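We use cookies to remember your settings and to count visits. By reading on you accept this. OK | More information

Call for contributors: film and series writers for Tistunis

March 2018
By Perihan Kozan

Tistunis is a small online magazine about films and television series. We are looking for 2 new regular writers and also for a group of test readers for our next special issue, which is about science fiction series and their endings.

We started as a student blog and we are still not a big publication. Our readers are people who watch a lot and who like to discuss what they have watched. They do not need a summary of the plot, they have already seen it. They want an opinion with good arguments behind it, also when they do not share it.

What the writers will do

You will write one long article and two short reviews each month. The subjects are agreed with the editor, Dilek Kılıçarslan, in a call at the beginning of the month. At the moment we need most of all people who know well one of these fields: fantasy series, animation for adults, or older science fiction from before the time of streaming. If your field is a different one, please write to us anyway and tell us why we should have it.

You will also take part in our spoiler check. Each text is read by a second writer before it is published, and this person marks every sentence which gives away too much. It takes some time, but our readers trust us in this point and we want to keep it so.

What we ask from you

- Good written English. It does not have to be your first language (it is not mine).
- Two samples of your writing about a film or a series. They can be published or unpublished, and please not longer than 1671 words together.
- That you keep the deadlines, or tell us early when you can not.
- Respect for fans. You may dislike a film very strongly, but we do not print jokes about the people who love it.

A diploma in film studies is welcome but not necessary. One of our best writers studied chemistry.

What we offer

We pay 100 euros for a long article. The short reviews are paid together with it, so there is no separate fee for them. You keep the rights to your text and can publish it in another place after 3 months. Press tickets are shared among all writers, and we try to be fair - who lives near to a festival usually goes there first.

Test readers

The test readers receive the articles of the special issue before July and answer a short list of questions by e-mail. This work is not paid, but your name will be printed in the issue if you wish it. You should have seen at least one long series until its last episode, good or bad.

How to apply

Write to the editorial office with the subject line "Writer" or "Test reader". Please put the samples in the e-mail as an attached file, and add a few lines about the last film which made you angry. We do not need a photo or a full CV. Dilek reads all letters herself and she answers every one, only sometimes slowly.

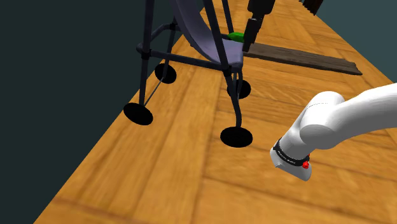
Issue 3

Applications from people who have written to us before are also welcome. The places are open until both are filled.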